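The Filovano Bag

The button tin came in a box lot with a sewing basket, two darning eggs and a pair of pinking shears that no longer pinked. Guadalupe Quezada paid for the shears. She'd had a pair like them once and missed the weight.

The man at the Fandon flea market wanted her to know about the tin.

"Those are Jaramillo buttons," he said. "Hand carved. There was a Jaramillo workshop out past the river."

"Was there," said Guadalupe.

"Closed down before the war."

"Which war?"

He thought it over and said he'd have to look that up. She gave him the price on the sticker and carried the box to the car herself.

At home she put the tin on the sill over the sink and left it alone until October, when she needed a closure for the wool bag she was making for her niece. The bag was felted, dark green, with a flap, and it had a pattern number, 2646, from a company called Umby that had promised on the envelope it could be finished in an evening. Guadalupe was on her ninth evening. She no longer believed anything printed on an envelope.

She tipped the buttons onto a dish towel. Shirt buttons mostly, and a few coat buttons with the thread still knotted in them. At the bottom were four carved ones, brown, each with the same small bird. They were handsome. She held one up to her lip, which was how her mother used to check for plastic, though she couldn't remember what her mother had been checking for exactly, warmth or cold.

Her niece called while she was doing it.

"Are they real?" the girl asked, when she'd been told.

"They're real buttons."

"You know what I mean."

"I know what he meant. He meant I should pay more."
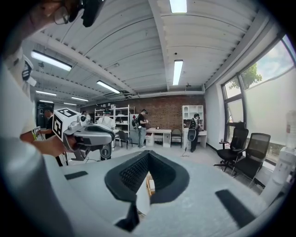 The niece had a computer going, you could hear the keys. She found a page on the Filovano Button Society, and the page had a good deal to say about the Jaramillo workshop. Birds, fish, a rooster for the better coats. Every genuine piece had a nick on the back by the shank, the page said, where the carver had held it.

Guadalupe turned one over. There was a nick.

"There you go!" said her niece.

"Who wrote the page?"

A pause, more keys. "It doesn't say. There's a shop attached to it, though. They sell them. Two hundred and two dollars for a set of four."

"I see," said Guadalupe.

She got the magnifier out of the knitting drawer after they hung up. Three of the buttons had the nick in the very same spot, at the very same slant, down to a tiny burr at the end of it. The bird's eye on those three was the same eye. She'd cut enough felt circles in her life to know that hands don't do that. Hers couldn't make two circles match with a template and a good light.

The fourth was different. The beak was too long and one wing had gone shallow, as if the knife had slid and somebody had decided to live with it. Its nick was on the other side.

She looked at that one a good while. It could have been the one the others were copied from. It could just as easily have been a bad day at whatever factory it was. She tried it against her lip again and got nothing from it.

The pattern called for one button, centered. She pinned the loop, measured, didn't like it, moved it over by a thread or two and sewed on one of the three. It looked fine. It looked like the picture on the envelope, which she distrusted on principle, so she went to bed.

In the morning she snipped it off and sewed on the one with the long beak. The loop was a little tight over it. She worked it back and forth with her thumb until it gave.

Her niece noticed it as soon as she opened the tissue paper.

"So it is a real one," she said.

"It's a button," said Guadalupe. "Mind the flap, I had to do that seam again."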